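June, just past 9 p.m.

Walked the whole loop at Lakon today and I am still buzzing! My legs are done for, my nose is sunburned, and I would go straight back out if it weren't dark.

Tamer Mahasneh picked me up before six with a thermos and two of those sesame rings from the place in Idside, still warm through the bag. We were hoping for bee-eaters. I've wanted to see one properly for years (a blur over a highway doesn't count, whatever I wrote in here last summer), and Tamer swore the sandbank past Akl was the spot.

He was right. Oh, he was right. We came around the bend where the reeds thin out and there they were, on the wire, in the air, in and out of the holes in the bank like they were late for something. The color of them! Turquoise underneath and that chestnut back, and when one turned in the light the wings went coppery and I made a noise that Tamer is going to bring up forever. They knock the bee against the perch before they eat it. I'd read that a dozen times and it still made me laugh out loud to see it.

Also on the list: a hoopoe near the parking lot, one very grumpy little owl, reed warblers everywhere and none of them willing to show more than a tail. The hoopoe puts my list at 344, and the bee-eater I'm entering again with a clear conscience.

We climbed the hill at Irnum after lunch, 882 steps according to the sign at the bottom. Wind at the top, kites below us, a whole new way to look at a kite. Ate the last of the cherries up there and argued about whether the distant speck was a short-toed eagle. (It was. I'm putting a question mark next to it to be nice.)

Home by seven and straight to thinking about the hallway, which I want to be the color of that sandbank in the shade.
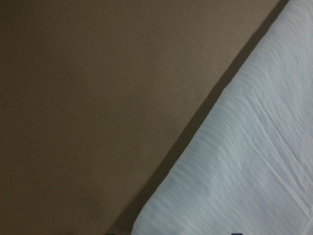

Warm gray-brown, and darker toward the left.

 Will ask at the paint counter when I go in for birdseed.

Must remember: new strap for the binoculars, send Tamer the owl notes, hat!! Going back in 2 weeks if the weather holds, and this time we start at the bank and stay there till lunch.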